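What we are spending on the arm this year

The planning for the button cell took most of October, and I said I would write up how the money was split. We are a small outfit in Todville and the arm is the biggest thing we have bought since the van, so the list got argued over more than once.

The quote from Skoltska came in higher than I had put down. The arm itself was close to my guess. What I had left out was the stand, the spare gripper fingers, the emergency stop and the delivery, which together came to 1,131 pounds. I moved 300 of that into next year by ordering one set of fingers instead of two.

Yousafzai quoted for the same kit with a longer warranty, but the lead time was 28 weeks and we would have lost the summer. Vemo only hire, and over six months the hire cost more than half the purchase price, so that was the end of that.

While we wait, all the work is being done in simulation, and this has changed the budget as well. I had the arm down as bolted straight to the bench. In the model it goes on a raised box near the right side of the table, with the long button panel on the mat and the smaller control box over towards the left edge. I have added a line for a proper pedestal and taken out the wider bench, as the white table in the model gives us enough room.

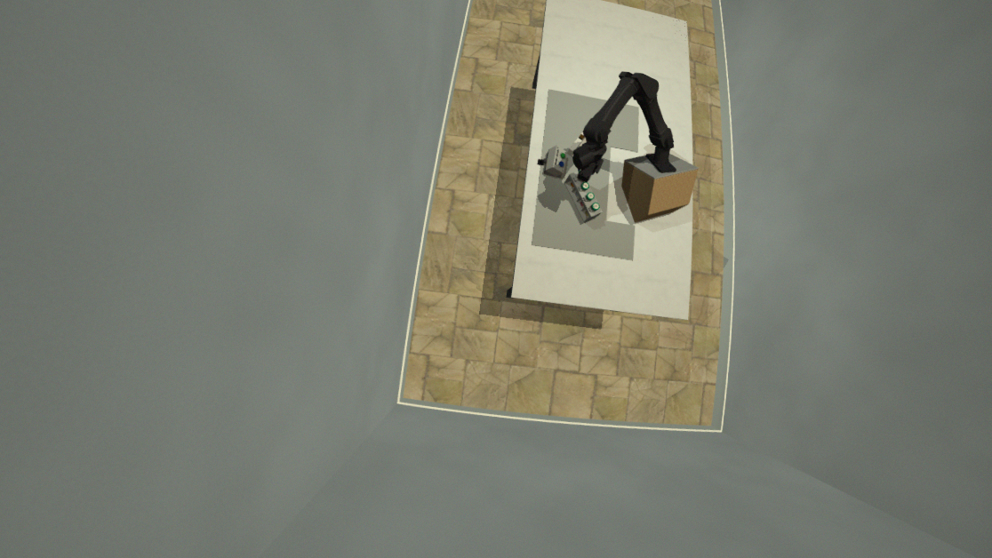 Yousafzai wrote back after I sent round the draft to say that we should keep a tenth of the total aside for cabling and guarding, and that most first-time buyers put nothing down for either. I had put nothing down for either. There is now a line for both, paid for by putting off the second control box.

The order goes in once the electrician has priced the new socket. I still need to ask the insurers if the arm counts as plant or as office equipment.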